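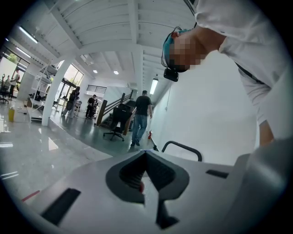 Handgeführter Greifer des Systems Kenis, Blick aus der Greiferkamera. Rechts eine Person mit am Kopf getragener Kamera.

Kenis (Eigenschreibweise: KENIS) ist ein handgeführtes Greifersystem zur Aufzeichnung von Manipulationsbewegungen, das vom Unternehmen Otbridge entwickelt und vertrieben wird. Es besteht aus einem Handgerät mit Fischaugenkamera, einer optionalen Kopfkamera und der Auswertungssoftware Cuadros. Die aufgezeichneten Daten dienen dem Training von Steuerungsmodellen für Roboterarme mit Parallelgreifer. Ein Roboterarm wird während der Aufzeichnung nicht benötigt.

Aufbau

Das Handgerät besitzt ein hellgraues Gehäuse mit einem gebogenen schwarzen Griffbügel. Die Kamera ist fest mit dem Gehäuse verbunden, sodass ein Teil des Geräts stets im Bild liegt und bei der Kalibrierung als Bezug verwendet werden kann. Das Objektiv erzeugt ein kreisförmiges Bild mit schwarzem Rand. Gerade Kanten, etwa Deckenbalken, werden stark gekrümmt wiedergegeben; Cuadros rechnet die Verzeichnung erst bei der Auswertung heraus. Die Rohdaten bleiben unverändert erhalten.

Die Öffnungsweite der Greiferbacken wird über einen Drehgeber im Gehäuse erfasst. Die Lage des Geräts im Raum wird aus dem Kamerabild und den Daten eines Inertialsensors berechnet. Externe Marker sind dafür nicht vorgesehen.

Die Kopfkamera wird an einem Stirnband getragen und liefert eine zweite Perspektive auf den Arbeitsbereich. Beide Datenströme erhalten einen gemeinsamen Zeitstempel. Ohne Kopfkamera ist das System in vollem Umfang nutzbar, die Auswertung der Blickrichtung entfällt jedoch.

Betrieb

Vor jeder Aufnahmereihe wird das Handgerät langsam durch den Raum geführt, bis Cuadros eine ausreichende Zahl von Bildmerkmalen meldet. Große spiegelnde Flächen, insbesondere polierte Böden und Fensterfronten, können die Lageschätzung beeinträchtigen. Das Handbuch empfiehlt für solche Räume eine feste Belichtungszeit und eine Wiederholung der Kalibrierung nach jedem Akkuwechsel.

Einzelne Aufnahmen werden am Griff gestartet und beendet. Der interne Speicher fasst bis zu 4000 Sequenzen in der Standardauflösung. Gesichter werden beim Export auf Wunsch durch ein Blockraster unkenntlich gemacht. Diese Funktion ist in der Grundeinstellung aktiv und lässt sich nur projektweise abschalten.

Ausführungen

Kenis wird einzeln und als Set mit 2 Handgeräten für beidhändige Tätigkeiten angeboten. Die Software ist in beiden Fällen enthalten. Unter der Bezeichnung Drukavar bietet Otbridge außerdem eine Dienstleistung an, bei der geschultes Personal die Aufnahmen in den Räumen des Auftraggebers durchführt. Die Mindestbuchung umfasst 4 Arbeitstage, die Übergabe der Daten erfolgt nach Abschluss der Qualitätsprüfung.

Bewertung

Die Ingenieurin Biljana Vukadinović untersuchte das System anhand von 3069 Sequenzen aus Büro- und Werkstattumgebungen. Sie bewertete die Synchronisation der Kameras als zuverlässig und die Lageschätzung bei gleichmäßiger Beleuchtung als ausreichend für Greif- und Ablageaufgaben. Bemängelt wurden das Gewicht des Handgeräts bei längeren Sitzungen und das Fehlen einer Kraftmessung an den Backen.

Siehe auch

Lernen durch Demonstration
Parallelgreifer
Visuelle Odometrie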